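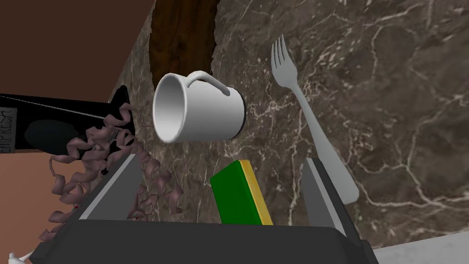

How to write a public comment on a draft ordinance

Last updated: November
Reading time: 4 minutes

When the city of Zeltitz published the draft of its new street vending ordinance, many people in my neighborhood were angry about it. Very few of them had sent a comment to the city. I had not sent one either, because I believed that one needs to be a lawyer for this. Later I learned the procedure and I would like to write it down for others. My steps are from Zeltitz, but I think most cities work in a similar way.

Step 1. Find the real draft

Do not start from a newspaper article or from a post that somebody shared. Go to the page of the city clerk and look for the file number of the proposal. If you cannot find it, call the office and ask for "the current draft that is open for comment." The word "current" is important. I was once reading an older version for a whole evening, and the section which made me upset was already removed.

Step 2. Read only what you need

The vending draft had 197 pages with all attachments. Please do not be afraid of such a number. Read first the summary, then the definitions, and then search for the words that concern you. Definitions look boring, but very often the whole dispute is inside them. In our draft, a "vendor" was also a person who gives away food for free, and this would include the soup table of the Qureshi center on Cloltovell Street.

Write down the section number every time you find something. You will need it in the next step.

Step 3. Decide what you are asking for

A comment that says only "I am against this" is counted, but the staff cannot do much with it. Choose one or two changes and say them as exactly as you can:

- which section you mean
- what it says now, in a short quotation
- what you would like it to say

My own request was to add the words "for payment" to the definition of vendor.

Step 4. Write it

Begin with your name and your neighborhood, and say if you live, work or have a business there. Then put your request, before the reasons. After that explain how the rule would touch your daily life. One true story from your street is enough.

Areeba Dogar, who read my first version, crossed out almost 70 words about what I think of the mayor. She was right. The people who read the comments are employees, and they did not write the policy. Also do not guess about the intentions of any group, religious or political. If you mention a fact, add where you have found it.

Keep the text under 2 pages.

Step 5. Send it in time

Check the closing hour, and not only the day. In Zeltitz the period ends at 5 p.m., and an email which comes in the evening is not put in the record. Write the file number in the subject line. If you do not receive a confirmation, call the clerk and ask if your comment was recorded.

Step 6. Follow the file

After the comment period, the draft usually goes back to the staff, and a revised version is published before the vote. Compare it with your notes from Step 2. If your section did not change, you can still speak at the hearing. For this you must sign up separately, the written comment does not reserve you a place.

Remember that comments are public. Leave out your phone number and the names of your children.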